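Lab Automation, Unit 4: Comparing grippers in simulation
Notes by Nerea Segura, updated 26/03/2025

Read the Unit 3 notes on joint limits first. In this unit you run the same tube-handling task with two grippers, the Dirko parallel type and the Honditz linkage type, and fill in the comparison sheet. All runs are in the simulator. The bench itself comes back in September for the second half of the course.

The overhead camera is for planning. Use it to check that the two arms keep clear of each other and that the tray, the block row and the rack can be reached from the wooden work surface.

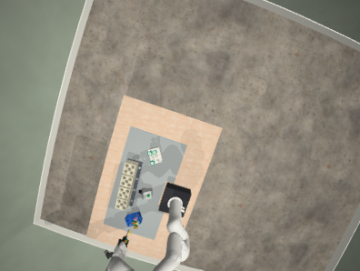
Figure 4.1. Overhead view of the simulated cell, with parts of two arms at the bottom.

Small errors at the fingertips do not show from that height. Switch to the gripper camera before closing on a cap. What to note on the sheet:

Gap on each side of the cap at the moment of closing.
Whether a finger hides the neighboring caps.
Finger opening on approach. Start at 60 percent and change it only between runs.

Do 3 runs per gripper. A run ends after 145 seconds even if the tube is still in the rack.

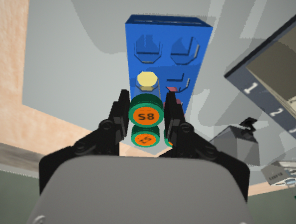
Figure 4.2. Gripper camera, cap S8 between the fingertip pads. The gap is easier to see on the right side.

An uneven gap means one pad may touch first and push the tube sideways. Correct the wrist position before closing and write down the correction in mm. If you use the Trorkham controller, save the log after each run, as a restart clears it.

Hand in the sheet and 2 screenshots, one from each camera. Reading for next time: Pringle handout, section on contact force.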